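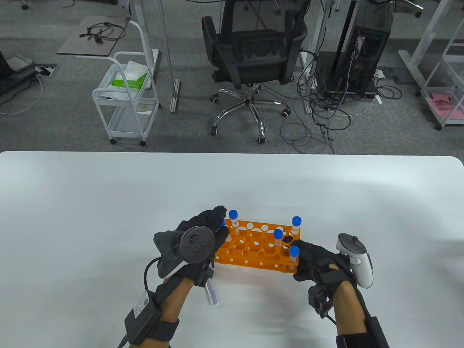 People With Gout Wanted for the Lukside Study

Jundell Clinic, Orberg
Enrollment is open through the end of April

Gout has an image problem. Tell a coworker you have it and you will be asked whether you've been eating too much pheasant. It belongs, in most people's minds, to kings in armchairs with one foot up on a cushion. The rest of us get it from ordinary life, on an ordinary couch, usually in the middle of the night, and find out that a bedsheet can hurt.

The Lukside Study is looking for adults who know what we mean about the bedsheet. We want to learn what happens in the days before a flare, when most people feel fine and are making plans they will later cancel. The first phase was a mailed questionnaire, and 1,112 people sent it back, many with extra pages. We read the extra pages. A surprising number of you think you can tell when one is coming, and you disagree strongly with each other on how. Some mentioned a tingle in the joint. Some mentioned being short with their families. One person blamed the neighbors, and we have not been able to rule that out.

The second phase means seeing people in person over 17 months. It is an observational study, so you will not be given a new drug or taken off one you already use. Your own doctor stays in charge of your treatment and may be relieved to hear it.

Who can join

You can take part if you are 18 or over, a doctor has told you that you have gout, and you've had at least two flares in the past year. You need to be able to get to our clinic in Orberg and to fill in a short diary in English on paper or on a phone. It doesn't matter which joint is involved. The big toe gets all the attention, but knees, ankles, wrists and elbows are welcome.

You can't take part if you are pregnant, on dialysis, or currently enrolled in a drug trial. If you have had an organ transplant, please call before filling in any forms and we'll talk it through. A kidney stone in your past is not a problem for the study, whatever it was for you.

We would especially like to hear from women with gout, who made up a small share of the questionnaire group and who told us, in several of those extra pages, how long it took to get anyone to consider the diagnosis.

What we'll ask you to do

There are 6 clinic visits, spread across the study. The first is the long one. Plan on a full morning, starting at 8:30 a.m., and come without breakfast. We know. There is a toaster, and you will be introduced to it as soon as your blood has been drawn. At that visit we'll go over the consent form with you, take your medical history, check your blood pressure and weight, and do an ultrasound of both feet and one knee. The ultrasound gel is cold and we have stopped promising otherwise.

The later visits are shorter and include a blood draw, a urine sample and a few questions. If you can manage it, we'd also like you to come in once during a flare. There is parking right by the side door, we have a wheelchair, and no one will ask you to wear a shoe. If the thought of leaving the house at that point makes you laugh bitterly, you can skip this part and stay in the study.

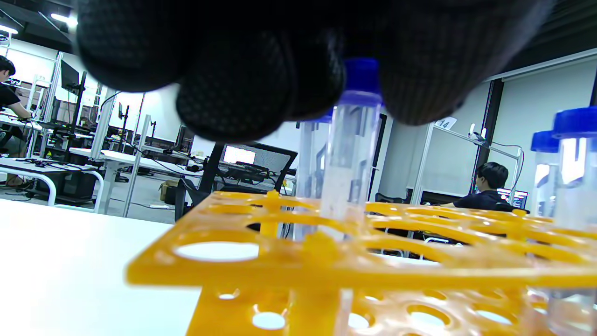
Between visits there is the diary. It asks what you ate and drank, how you slept, how your joints feel and whether anything unusual happened. It takes a few minutes in the evening. We ask for honesty over virtue here: a diary that reads "grilled fish, water, early night" for a year and a half is no use to us, and we won't believe it. Beer is spelled b-e-e-r. Our dietitian has seen everything and does not phone people up about it.

What you get

You will receive $100 for each completed clinic visit, paid by check or prepaid card, whichever you choose at the first one. An extra visit during a flare is paid the same way. Mileage is covered from anywhere in the county. You'll also get a copy of your blood results, with your permission for us to send them to your doctor if you'd like that.

You will not get a cure, and you may get no personal benefit at all. The form says so in several places and so do we. The risks are mostly the ones that come with any blood draw, such as soreness, a bruise, or feeling faint. There is also some risk that your private information could be seen by someone who shouldn't see it. We store samples and diaries under a code, and the list that matches codes to names is kept separately from both.

You can leave whenever you like, without giving a reason. If you do leave, we'll ask whether we may keep what has already been collected, and no is a perfectly good answer.

Who we are

The study is led by Dr. Mwende Ondieki, a rheumatologist at Jundell whose own father had gout and refused to the end to call it anything but "the foot." Day to day, you'll mostly deal with Atieno Mushi, our study coordinator. She schedules the visits, sends the reminders and will notice if your diary was filled in all at once in the parking lot.

Visits take place in the Kioko Wing, on the ground floor. The signs will try to send you to Cardiology. Keep left past the gift shop and ignore them.

How to apply

Call the clinic's front desk between 9 a.m. and 4 p.m. and ask for the Lukside Study, or pick up an interest card from the rack by the pharmacy window. Atieno will call you back for a short screening talk. Have your list of medications handy, including anything from the health food store and any amount of cherry juice. Calling does not commit you to anything, and we don't share your details with anyone if you decide against it.

If you're in the middle of a flare right now, get that looked after first, especially if you have a fever or the joint is getting worse fast. That calls for a doctor today and not a study coordinator.

Family members often ask if they can sign up too. Only if they have gout. They are welcome to come along to visits, and the toaster is available to them.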